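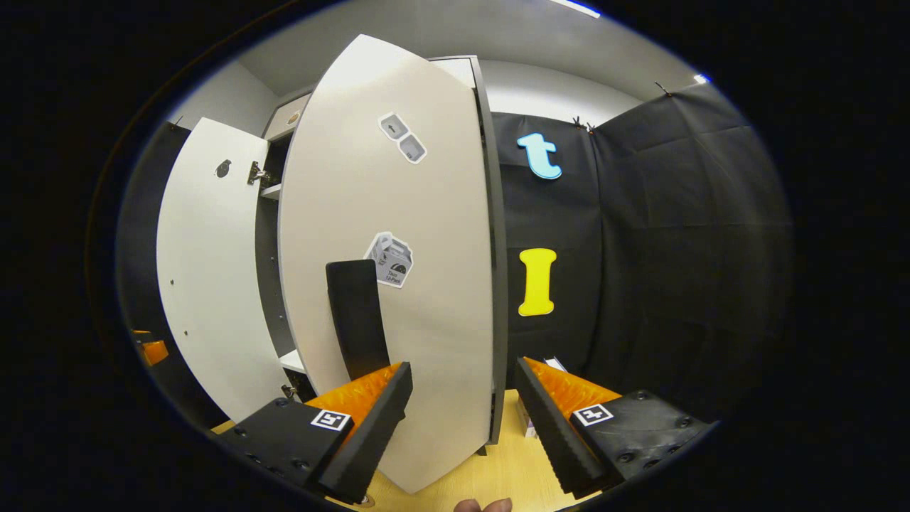 Fig. 4.1 White storage cabinet with both doors open. Note the stickers on the larger door.

Chapter 4
Storage and the Small Office Kitchen

Start with the cupboards. Always. Most new office managers start with the coffee machine, or the fridge, and then wonder why the money goes. It goes into the cupboards.

What this chapter covers: what to stock, how much, where it lives, who reorders. Also labels. Short section on waste at the end, don't skip it, it comes back in Chapter 7.

A case first. Ferketti, a small print firm, 40 people over two floors. Kitchen on each floor. Onyekachi Tijani took over supplies there in March and did one thing before anything else, she emptied every shelf onto the tables and wrote it all down. Took a whole Thursday. She found 19 open boxes of tea. Same four flavors, mostly. People couldn't see the open box so they opened a new one. Sugar the same story, filters the same.

No new furniture. No new budget. She put one product in one place, put a label on the door at eye level, and moved the spare stock upstairs where only she went. The monthly bill dropped by $129. Not huge for a firm that size but it kept dropping.

Three terms you will need:

Live stock. What people can reach and use today.

Back stock. Sealed, stored apart, counted.

Reorder point. The level of back stock at which you buy. Set it low, then raise it if you run out. Most beginers set it too high.

Labels get their own section (4.3) but a word now. A picture of the box works better than the name of the box. People in a hurry match shapes and colors, they don't read. Ksawery Sikora ran supplies at Wróbel for 12 years and never wrote more than two words on a door. Cut the panel off the carton, tape it up, done. An arrow helps if the thing is on a high shelf.

Before you read on: go to the nearest shared kitchen, yours or someone elses. Open each door once. Write down what you expected to find behind it, then what is there. Keep the list, you need it for Exercise 2.

4.1 Live stock and back stock

Split them on day one. Live stock should last a week, no longer. Anything past that goes in back stock, sealed, with the date it came in written on the side.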